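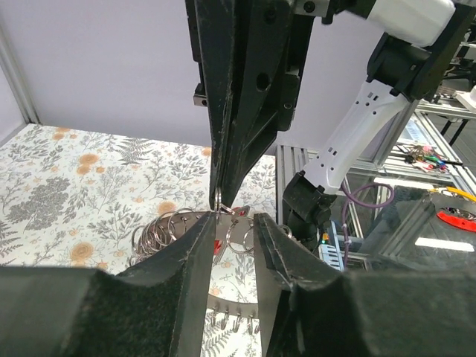 **Visit report: Mosevow demo day, Pretdale**
15/02/2019

I drove to Pretdale with a budget line that said "automation, misc." and came home with a lanyard, two brochures and a much longer budget line.

Mosevow builds two-arm work cells for small-parts handling. We handle small parts, mostly badly, so the invitation seemed fair. The group was seven people, all of them buyers, all pretending to be only looking.

The demo task was keyrings. One arm takes a split ring and gets it across to the other gripper, and the metal hook rack is there for hanging. Anyone who has picked a split ring out of a heap of its relatives will know why they chose it. I asked if the rings could come in tangled, as ours do, straight from the supplier's bag. Thodoris Kouris, who ran the tour, said that was "a feeding question." Feeding questions have their own price list.

The cell sat on aluminum framing, and the table had a fern-and-flower cloth on it that my aunt would have fought me for. I didn't find it in the options catalog.

Now the money. The base quote assumes you already own a sturdy table, clean power and an engineer with a free month. We own a table. Things I wrote down to budget for separately:

- Gripper fingers. The padded ones wear, so ask for the price of a spare set before you sign, while everyone is still smiling.
- Guarding. Ours would need panels on three sides.
- Training, 10 hours included, then billed by the day.
- Floor space. I paced out our back corner last week and it's short by the width of a pallet, which is what's currently in it.

Delivery is 30 working days from deposit. Cheng, who handles our scheduling, says to plan for June and be pleasantly surprised.

I also asked Onen, the other bidder, for a quote on the same job. Theirs is one arm and a fixture, simpler and slower. They want 415 sample parts before they'll commit to a cycle time. Mosevow wanted a purchase order.

My recommendation is to send both of them the same bag of our worst rings and hold the deposit until we see what comes back. Lunch was sandwiches. Parking is free if you get the ticket stamped at the desk, and I didn't, so there's a receipt attached.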